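What Makes a Story Science Fiction?

I read a lot of science fiction (my shelf is bending in the middle!), and the thing kids ask me most is how you can tell it apart from fantasy. They both have strange worlds. They both have creatures with too many eyes. So what's going on?

I like to start with two little words: "what if." What if people could live under the sea? What if your cat could send text messages? A science fiction writer picks one of those and then tries to work out how it could happen, using science we have now or science we might have someday.
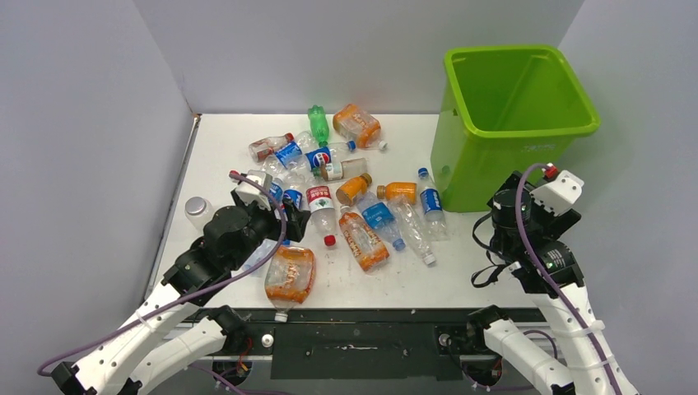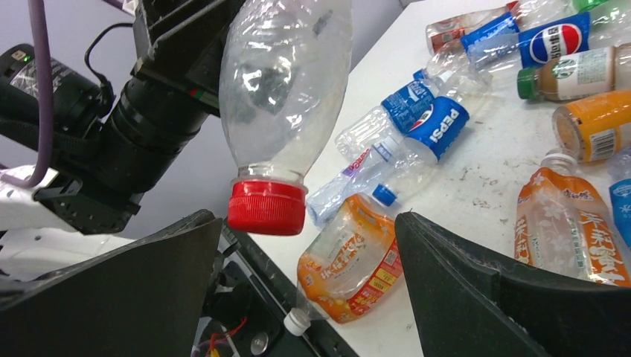

Manuela Melis wrote in to say that she doesn't think the science has to be right at all, as long as the people in the story believe in it and stick to the rules. I go back and forth on that one. Plenty of old stories have canals on Mars, and we know there aren't any, but they're still science fiction and I still love them.

The rules part is a big deal, though. Take The Moons of Zirel, which I've read so many times the cover came off. There's a ship called the Votport, and it can jump between stars, but only once every 531 hours – the engine has to rest. So when the crew lands somewhere horrible, they're stuck! They can't just wave a hand and leave. If a wizard had put a spell on the ship and that was all we ever heard about it, I'd call the book fantasy. Zirel gives us an engine, with a grumpy engineer named Ferri who has to keep fixing it.

Sometimes a book is a bit of both, with dragons AND spaceships, and then people argue. You're allowed to put it on whichever shelf you like.

Science fiction doesn't have to be about space, either. It can happen in your own town, next January, with one thing changed. My favorite like that is a short book called Loltico, where plants learn to hum and a girl's whole street stops sleeping.

Want to try it? Write down a "what if." Then write down one thing that gets easier because of it and one thing that goes badly wrong. The thing that goes wrong is usually where your story starts. Mine was "what if rain fell up," and I got four pages out of it before I got stuck on the umbrellas.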